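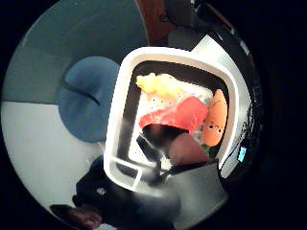

February 7, 2025

Lunch box packing, second full day with the hand-held grippers. I want to get this down before I go home, because yesterday I trusted my memory and then spent half the morning trying to work out what I had meant by "the tight ones." What I meant was layouts like the one we ran most of today, with the carrot standing up along the right wall of the white container and the red slab lying across the rice block, and the brown piece close in at the front where the fingers want to go. It's a lovely little meal and a real nuisance to demonstrate.

The target for this task is 1000 episodes, and we are at 584 after today's review. Harpreet McKinnon went through the whole batch after lunch (bless her patience) and threw out 8, mostly for tracking that wandered near the end of the episode, plus a couple where I had started moving before the recording did. I've got to stop doing that. I say "ready" to myself and then I'm off, and the first half second of the reach is missing.

Things I noticed while demonstrating. When the pieces are packed this close together, I tend to nudge one of them aside with a fingertip before I close on it. I do it without thinking, the way you'd wiggle a book out of a full shelf. Harpreet's view is that we should leave the nudges in and let the Avirby policy learn them, and I've come around to that, with the one condition that we all do it more or less the same way. If I push left and she pushs toward herself, we are going to get something muddled in between. So for now: nudge toward the open space, pause, grasp, lift straight up. We'll write that on the sheet for the Sutter folks before they start their shifts.

The other thing is the tilt. I like to tip the container toward me so I can see the floor of it, and I suspect I tip it more as I get tired. The December data was all done with the container flat on the table, and the model trained on that was hopeless the moment anything leaned. So some tilt is good and I'd like to keep it, but I'd rather we chose it on purpose. Proposal: flat for one set, tilted for the next, and note which in the log.

Gloves stay on for everyone, same black pair as before. I did try one practice run without them and the fingers felt much nicer, but I didn't save it.

Still to do:
Recalibrate gripper 2 before the first session, it has been closing a hair short.
Ask Starkport whether the new export keeps the gripper width at full rate. The last one didn't.
Move the carrot to the left wall for the next hundred or so. It has been on the right far too often and I don't want the model deciding that's where carrots live.
Copy today's files to the Flanico drive. Harpreet has started this, check that it finished.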